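2022-10-28

Up way too early for a Friday, and my ears are still ringing a little from last night, so I'm writing this with the kettle on and the blinds down.

So, Macapagal! Finally! I bought that ticket in July, the same morning they went on sale, sitting on the edge of the bathtub with my phone at 19 percent and number 293 in the online line. I really thought I'd blown it. Then the line jumped and I got a seat in the balcony, row F, and I did a small dance on the bath mat. That was three months ago and I've been humming the second album ever since, to the despair of everyone I share a wall with.

The drive to Trondville was 51 miles and it rained for most of them. I had the first record on going up, the one with the slow piano song at the end that I used to skip when I was in school. I don't know what was wrong with me back then. It's the best thing they ever did. I played it twice and then missed my exit (of course) and had to go all the way around past the outlet stores and back.

The venue is an old movie house and I love it. Red seats with the springs gone, a painted ceiling with a big water stain over the left side, one bathroom. They had the heat on full blast so everybody was peeling off coats and stuffing them under the seats. I paid too much for a shirt, the gray one with the tour dates on the back, and it's a size too large, but the mediums had sold out before I even reached the table.

The opening band was called Prorkico and I'd never heard of them. Two guitars, a drum machine and a singer with a voice like a much older person. First song, not sure. Second song, still not sure. By the fourth I was leaning over the balcony rail like a kid at the zoo. They only got half an hour and they spent a chunk of it tuning, but I looked them up at intermission and there's an EP from last spring, so that's my weekend sorted.

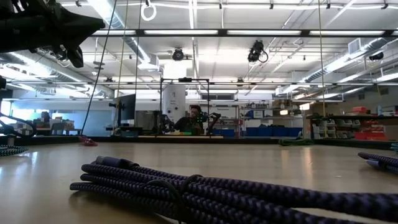 Braided cable, navy and purple.

Then the lights went down and Macapagal came on and I pretty much lost my mind. They opened with "Cidel"! I had a whole speech ready about how they never play "Cidel" anymore, I've given it to people at parties, and now I'll have to find another speech. It was slower than on the record, with just the bass under the first verse, and then the drums came in so hard that the woman next to me spilled her drink on both of us. We high-fived about it. I smelled like ginger ale all the way home.

I tried to write down the set list in the dark and this morning I can read maybe half of it. There's one line that says either "harbor" or "hamburger." They did a lot from the new album, more than I wanted, to be fair, and the middle part sagged for me. Three ballads in a row is a lot when you've been up since six. But the singer sounded so good, much better than in that TV performance everybody was mean about in the summer. No trouble with the high part at all. She talked a bit about her grandmother's radio, and she laughed when someone yelled for a song by a completely different band.

The encore was the slow piano song. Just her, no band, one white light. I cried, a normal amount. There must have been about 200 people up in the balcony and I didn't hear one single phone or cough until the last note was gone, and then it got so loud I could feel it in the floor.

Afterward I hung around by the side door for a while with a few other people who also weren't admitting what they were doing there. Nobody came out except a man with a hand truck, who told us they'd already left. Fine. I wouldn't have known what to say. Last time I met a musician I told him I liked his shoes, and I think about that more than I should.

Got home after one, ate cereal standing up, couldn't sleep, watched two old interviews and read the comments, which I should never do. People are already fighting over whether the new drummer is permanent. I liked him! He hits a little behind the beat and it gives the older songs some air.

Work starts in forty minutes and I haven't found my other shoe. I need to wash the shirt before I wear it, and look up that Prorkico EP, and call the garage about the wipers. The left one squeaked the whole way back, nearly in time with the music.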